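# Testing whether an arm can put the groceries away

Before you decide a robot arm is ready for kitchen chores, give it one small job and score it. Sorting fruit into clear bins is a good first one. People do it without thinking, and arms still get it wrong often enough to be worth measuring.

1. Set two clear bins on a pale table, well apart.
2. Pick one color of fruit for each bin. Yellow and red are easy for most vision software to tell apart.
3. Start with the jaws fully open.
4. Run the pick at half speed. Write down every drop, squeeze and missed grab.
5. Move the bins and run it again without retraining.

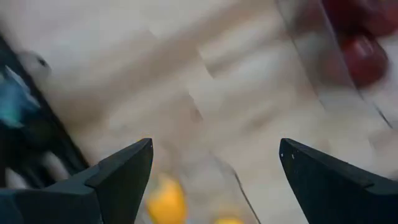
Clear plastic is the hard part. Depth sensors tend to look straight through the walls, so the arm may reach for the fruit and clip the rim on the way down. If that keeps happening, put a strip of tape along the rim and repeat step 4 – if the score jumps, your problem is sensing and you can leave the grip settings alone.

Ilari Rautiainen ran this test on the Plovex arm at the Gronen shop. Out of 3000 picks, 1254 needed a person to step in, and 151 of those ended with fruit on the floor. A person putting away groceries would be sent home for that.

So for fruit, the answer today is no, unless someone stands nearby. Bagged goods are next, and the Drinden settings for those should be ready in September.

Last updated 13/08/2018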